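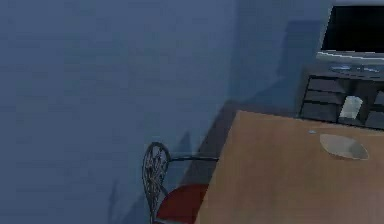 VORKDEN, Friday, October 28, 2022 – Norska has extended its Lusix range of water-based interior wall paints with a dead-flat finish for large, unbroken wall areas in homes, offices and rented rooms. The new grade, Lusix Flat, goes on sale through trade counters in March. It is meant for mid and dark shades, where differences in sheen between one roller pass and the next are most easily noticed. A plain slate blue wall with no window or picture on it, meeting a second blue wall at a corner, gives the eye very little else to settle on, and any lap mark or touched-up patch will stand out. Shadows from furniture make the fault harder to judge, as the painter may take a change in sheen for a change in light.

Print this page | E-mail this page

Lusix Flat replaces the earlier Lusix Matt in 110 of the 141 shades on the current card. The remaining shades are whites and pale greys and will continue to be supplied in Lusix Matt only. Shade names and numbers are unchanged. Stock of the older grade in the replaced shades will be sold until it runs out and will not be remade.

The new paint uses a finer matting agent and a slower-drying binder. The slower binder keeps the edge of each painted strip open for 25 minutes under normal room conditions, which gives a single painter time to finish a strip from ceiling to skirting and begin the next before the first has set. The earlier grade had to be worked faster, and on long walls Norska advised two painters, one cutting in and one rolling. That advice no longer applies to Lusix Flat, except where the wall is in strong sun or the heating is on.

"Most of the complaints we receive about dark walls are about sheen and very few are about colour," said Nadiia Zhuravel, product manager for interior paints at Norska. "The colour is usually within limits. The wall has been rolled in one direction on one side and in another direction on the other, or it has been touched up with a brush after a week. We have changed the paint so that those habits do less damage. They should still be avoided." 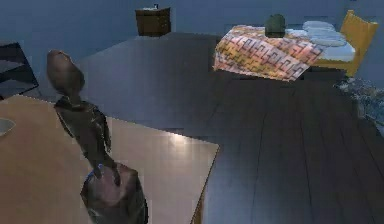

Norska Interior Coatings: Technical Service Department

Test work on Lusix Flat was led by Arsen Tkachuk and Tzu-hsuan Yau. A total of 289 test panels were coated on plasterboard, lime plaster and previously painted board. Each panel was rolled in two coats, left to cure, and then touched up over part of its surface with paint from the same tin. Sheen was read at a low angle on the original and the touched-up areas, and the two readings were compared. Panels were also rubbed with a damp cloth and read again.

The results on plasterboard and on previously painted board met the limits set at the start of the work. Results on lime plaster were more scattered. The department puts this down to uneven suction in the plaster and now requires a thinned first coat on all bare lime plaster, followed by two full coats. The data sheet has been amended.

Resistance to rubbing is lower than that of Lusix Satin, as would be expected of any very flat paint. Lusix Flat may be wiped with a soft, damp cloth once fully cured. It should not be scrubbed, and it is not recommended for kitchens, bathrooms, stairwells or behind chair backs in waiting rooms. Where a flat finish is wanted in such places, a rail or panel should be fitted at the height of contact.

Application notes:

- Stir by hand. Do not use a drill-mounted mixer, which brings air into the paint.
- Use a medium-pile roller and keep to the same one for the whole wall.
- Finish every strip in the same direction, from the top down.
- Allow the first coat to dry overnight.
- Box tins of different batches together before starting.

Lusix Flat will be made at the company's Vorkden works. Trade supply will be handled by Yurchenko, which already carries the rest of the range. Patricio Acuña, head of trade sales, said that hand-painted shade cards would be sent to account holders before the launch, as printed cards do not show the finish correctly.

Data sheets and safety sheets for Lusix Flat can be had from the Technical Service Department on request.

Press contact: Yaroslav Zakharchenko, Norska Press Office, Vorkden | Copyright Norska 2022. All rights reserved. | Back to top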